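The Case Against the Dish Rack (and What Survives of It)
Speaker notes, evening session, small kitchens series 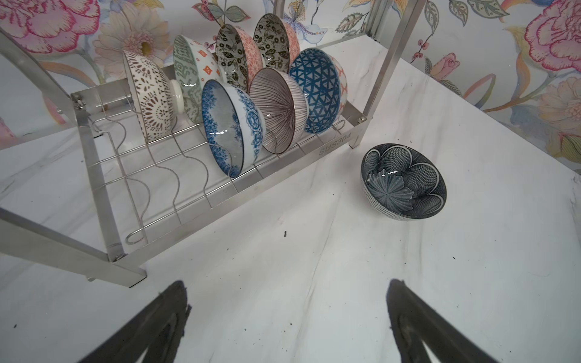 Start with the question on the sign-up form: "What is the best way to dry dishes?" Say plainly that I don't think there is one. Most of what gets sold as a drying system is a shelf with holes in it. I have owned five. I kept one.

Wait for the people who came for a shopping list to look disappointed. Then go on.

1. What a rack is supposed to do

Three jobs: hold the dish, let the water leave, let air reach the surface. Makers talk about the first one nearly all the time, as it's the one that shows up in a store. How many plates, how many bowls, will it take the big pan. Water and air get a line on the back of the box if they're lucky.

Point to make slowly: a rack can hold a great many dishes and dry none of them. Capacity is printed on the label for dishes nobody at the table owns. The Jomstead catalog gives 41 pieces for its mid-size model. I tried it with my own things and gave up well before that. My soup bowls are deeper than the ones they must have used, and my mugs have handles.

Ask for hands: who has ever filled a rack to the number on the box? Don't spend long here.

2. Bowls are the hard case

Plates are easy. A plate is flat, and almost any slot will keep it standing. Bowls have a belly and a foot, and they want to roll. If you lay them upside down on a flat mat, the rim makes a seal and the inside stays wet. If you stack them, you get the same trouble with more bowls in it.

Standing them on edge works better. I'll grant that without a fight. The divider has to suit the shape, though, and straight pegs often don't. Bowls slide down between them and end up lying against each other.

Wavy wire dividers are the better idea. The wire curves, the bowl settles into the curve, and the foot ring has somewhere to go. When I first saw this I took it for decoration and said so, loudly, in a store. I was wrong about that one. Admit it and move along.

Where I'm still doubtful:
– One spacing for every bowl. Rice bowls and noodle bowls are not the same thing.
– Deep bowls lean on the one behind. Where they touch, water sits.
– Staggering them helps. It also uses up more of the rack than the label allows for.

Suggestion for people who have a long rack: don't spread the bowls out evenly just to be neat. Load from one end and leave the other end open, so there's a place for the next thing out of the sink. Turn them all the same way if you can. I usually can't.

3. On "SUS304"

Somebody will ask. It's stamped on the front rail of a lot of racks and people treat it like a medal. It's a grade name for a common stainless steel. It's a decent material for something that gets wet every day. I have nothing against it.

What the stamp doesn't tell you is how well the thing was put together. Look at the joints, the bolts, any hinge. Water hides in those places, and a grade stamped on a rail says nothing about a bolt next to it, which may be made of something else entirely.

A stamp is also only as good as whoever did the stamping. I can't test steel at my kitchen table and neither can you. (There are magnet tricks. I don't put much weight on them. Leave for questions.)

Short story if there's time: my Grecu rack, the second of the five, had a very handsome stamp and rust at two screws by February. I wrote to the company. They sent me a care leaflet, which told me to dry the dish rack. With a towel. Pause here.

4. Tall frames

The tall rack with uprights and a second level is popular now. The argument is that you gain space by going up. Fine. My complaints:

– The top drips on the bottom. You put away a bowl that was dry at breakfast and it's wet again.
– Anything heavy up high makes me nervous, and I don't think I'm a nervous person.
– Folding ones fold once. After that they stay open, and you've paid for a hinge.

Fair is fair: if your counter is narrow, going up may be the only way to go. I'd put light things on top and wash them first. I have no better answer.

5. The surface underneath

Skipped in every talk I've sat through. An open base with no tray lets the water run straight onto whatever it stands on. On a pale, marble-patterned top you'll notice tea and soy sauce soon enough. Real marble needs more care than a printed pattern, and plenty of people aren't sure which one they have. Find out before you leave a wet rack on it overnight.

Trays are not a cure. A tray you don't empty is a pond. The Odotov tray has a spout, and the spout only helps if the rack sits right beside the sink at the correct height. Mine doesn't.

A folded towel works. It's ugly and it has to be changed. I use one.

6. Patterned bowls

I get told off by collectors at this point, so keep it short. Glazed everyday bowls can go on edge in a wire rack without much fuss. Gold trim and decoration that sits over the glaze are another matter. Metal wire and a hard rim don't mix well if you drop things in instead of setting them down. I do own bowls with gold on them. I use them on weeknights, I rack them with the rest, and I accept that they'll wear.

If you can't accept that, dry them by hand. It takes a minute. We've all been talked out of the dish towel by people with racks to sell.

7. Money

The Tellell deluxe model was 523 in the last price list I saw. Read the number out and let it sit. I asked the person at the counter what it did that the 97 one didn't. The answer had the word "lifestyle" in it.

I'm not saying buy the cheapest. The cheapest one I had bent under a casserole. Somewhere in between there's a plain steel frame with sensible dividers, and you should try it with your own bowls before you pay. Take two with you in a bag, the deepest and the widest. Store staff will stare. Let them.

8. Questions, in the order they usually come

Bamboo? Looks nice for a season. Check the feet.
Dishwasher? Different talk.
How do you clean the rack itself? Hot water, soap, an old toothbrush for the joints. More often than you do it now.
Which one did you keep? The third. It's out of production, so please don't write to me asking for the name.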